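Ticket 3071 — Fitted sheet creeping up at the corners, guest bed
Opened by: Kenna Geddes
Status: waiting on customer

Hi again! So I did what Greer suggested and took everything off the bed, turned the sheet so the long side runs head to foot, and pulled it down over all four corners. Better, but I still get wrinkles in the middle, and they come back as soon as anything gets set down on it. My daughter's plush fruit lives on this bed in its basket, so something is always being set down on it. 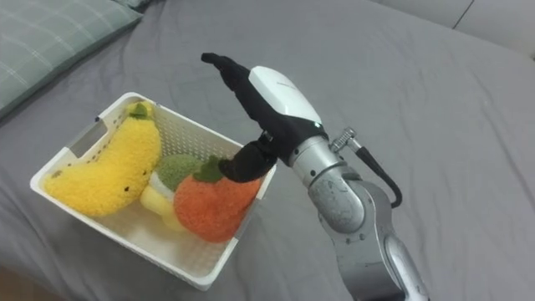 I measured the mattress like you asked and got 38 cm deep. The packet says the Trulard sheet fits up to 44, so I should have slack to spare — maybe that's the whole problem? I've washed it once, on cool, no dryer.

Reply from Greer Leckie, Trulard support:
Thanks Kenna. Yes, spare depth can show up as creases on top. Could you send one from farther back, with the front corner showing?

Kenna Geddes, 22nd October:
Sure, see below. I didn't iron it first, I'm not that organized (sorry!). The corner is holding, it's the near edge that bugs me.

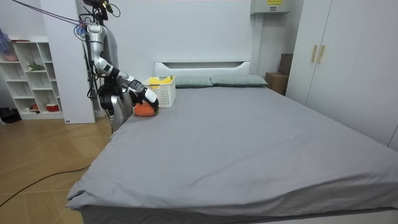
Gray fitted sheet, front corner and near edge, pillows at the headboard

If you have sheet straps that would work with this one I'd happily try those before swapping sizes. I like the color too much to send it back.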